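Splitting and blossom end rot on container cherries – what are you all feeding?

Page 1 of 2

prunavum
Posts: 414
Second year in a row that my container tomatoes have cracked right before they ripen. I have 5 pots on the south side of the house, all cherries, two of them orange. Fifteen gallon fabric pots, bagged mix from Skoseck, drip line on a timer that runs at 6 a.m. The plants look great. Leaves are dark green and they set fruit like crazy. Then the week they color up I lose a third of them to splits.

Feeding is the tomato granules from the garden center, a handful every two weeks. I want to know if this is a feed problem or a water problem before I buy anything else.

fawzy
Posts: 230
Water. Cracks are nearly always water. Fabric pots dry out by mid afternoon in July and one run at 6 a.m. won't carry them. The fruit slows down, then takes up a lot at once and the skin can't stretch fast enough. Split the timer into a morning run and one at 4 p.m. and mulch the tops.

hokum_hill
Posts: 87
I don't agree that it's always water. A handful every two weeks sounds like a lot of nitrogen for a pot. Dark green leaves are a clue. I cut my feed in half last summer and the cracking went way down with the same watering.

fawzy
Did you change anything else last summer? It was a cooler year here and everybody's cracking went down.

hokum_hill
Moved two pots under the eave. So they got less rain, I'll give you that. Still think the feed matters.

prunavum
Thanks both. I did the timer change on Saturday. One run at 6 and one at 4. Also put straw on top. Leaving the feed alone so I only change one thing.

Forgot to say, the title mentions end rot but that was only on one plant, the paste type I gave up on and pulled. Don't worry about that one.

rowcover
Variety is a bigger factor than either of those. The thin skinned orange ones split if you look at them wrong. The Club grew three orange kinds in the demo bed and one of them was nearly useless after any rain. If you are saving seed from your own plants then save from the one that cracks least.

Other thing is to pick early. Once they start to turn they will finish on the counter. I pick at half color and let them sit out a few days, single layer, no bowl. Never in the fridge.

hokum_hill
Counter ripened doesn't taste the same. I've done them side by side and my family could tell.

rowcover
Mine can't. If they are past half color when you pick, I don't think there is any loss worth talking about. Ours go on the table and people take what they want.

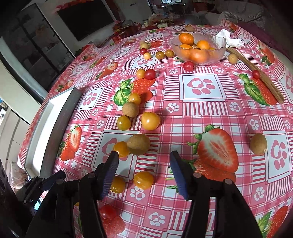

Prunavum Valley Garden Club – Vegetable Growers Group

hokum_hill
Fair enough, nice color on the orange one. I'd still leave mine on the plant as long as the forecast is dry.

fawzy
Same. Pick ahead of a storm, otherwise leave them.

prunavum
Update after two weeks on the new timer. Fewer splits on the red ones, maybe half what I had. The orange ones are still cracking at the stem end. So I think rowcover is right about variety and fawzy is right about water. Going to cut the feed next and see.

hokum_hill
Let us know. Cut it in half, don't stop it altogether.

rowcover
If anyone wants seed from the better orange one, send me a message through the board.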